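Production Diary, Andader Pictures
Entry for December, evening

The company completed its third week of photography on "Fallov" today. Call was at 6 a.m. at the Coltley stage, and the last setup was finished shortly before 7 p.m. The director, Rainer Diekmann, has now shot 202 of the scheduled setups and remains one day behind the plan approved by the studio.

The morning was given over to the courtroom sequence, for which 200 extras had been engaged. Wardrobe requested an additional hour, and this was granted. Mr. Diekmann elected to cover the verdict in a single long take and was satisfied with the fourth attempt. The sound department has asked that one line of the judge's speech be recorded again in January.
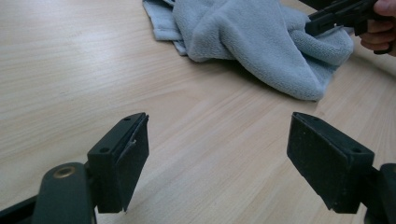

After lunch the principal cast was released for fittings and the unit turned to inserts — the letter, the ring and the train ticket. Gerd Lammers, who plays the elder brother, remained at his own request to read his lines off camera. The office wishes to record its thanks.

Distribution reports that Nomura has confirmed the opening and that the film will go out on 1,000 screens. The trailer is to be delivered in two versions, the shorter without dialogue. Mr. Diekmann has asked to see both before they leave the building, and the office has agreed to this in writing.

The press visit has been moved to the final week. Interviews with Mr. Lammers will be limited to 3 outlets, and questions about a sequel are to be referred to the publicity office.

Tomorrow's call is 7 a.m. for the hotel corridor. Rain cover has been arranged on Stage B. The revised pages for the wedding are still awaited from the writers.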